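Acta de la reunión de la asociación de vecinos de Vostcombe, junio

Asistentes: Anahera Whitcombe (preside), Rekha Dwivedi, Simone Holanda, Ruby-Lee Merrick. Excusa su ausencia Jana Kasten. Se abre la sesión a las 19:00.

1. Acta anterior. Se aprueba. Holanda pide que conste que lo de las farolas sigue igual.

2. Tráfico de furgonetas en la carretera de Buvville. Dwivedi lee la respuesta del ayuntamiento, según la cual el desvío «ha aliviado notablemente» el paso. Merrick pregunta aliviado para quién. El recuento municipal da 538 furgonetas, pero no dice en cuántos días ni a qué horas, y Whitcombe duda de que una cifra así sirva de algo. Holanda sostiene que el reparto se ha concentrado entre las 9 y las 11 – justo cuando abre el colegio de Goodwin Road ya nadie mira. Dwivedi no lo ve tan claro y pide datos propios antes de protestar otra vez.

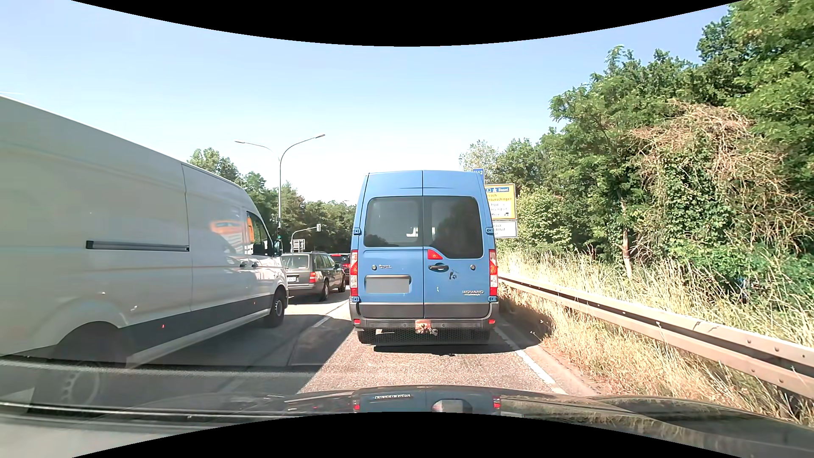
Merrick recuerda que con una Movano de techo alto delante no se ve nada de lo que viene, y que si en el carril de al lado va otra furgoneta larga, menos todavía. El ayuntamiento propone un cartel. Se han puesto ya 3 carteles y la presidenta no conoce a quien los haya leído.

Se acuerda pedir el recuento completo, con horarios. Dwivedi redacta la carta. Holanda se abstiene: cree que contestarán lo mismo.

3. Ruegos y preguntas. Ninguno. Se levanta la sesión a las 20:23.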